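Holiday club sign-in rules
Dandard Family Services members' forum

Pramila Sandhu
19 Jul 2025
Members are reminded that every adult collecting a child from the Prellon club must be named on the form. A telephone call on the day is not sufficient.

stan_parent
I support the aim, but the form allows only 2 names. My sister was refused at the door in February, although staff know her well.

Buppha Ongart
Being known to staff is not the same as having permission. I would not wish that rule relaxed.

stan_parent
Nor would I -- the limit on names is my concern.
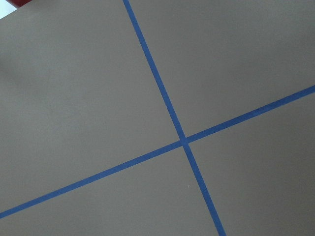 Pramila Sandhu
The limit will rise to 7 from the autumn session. Existing forms remain valid until then, and changes may be handed in at the Peltetti Road office.

kl156
Will grandparents need to show identification as well?

Pramila Sandhu
Yes, on the first visit.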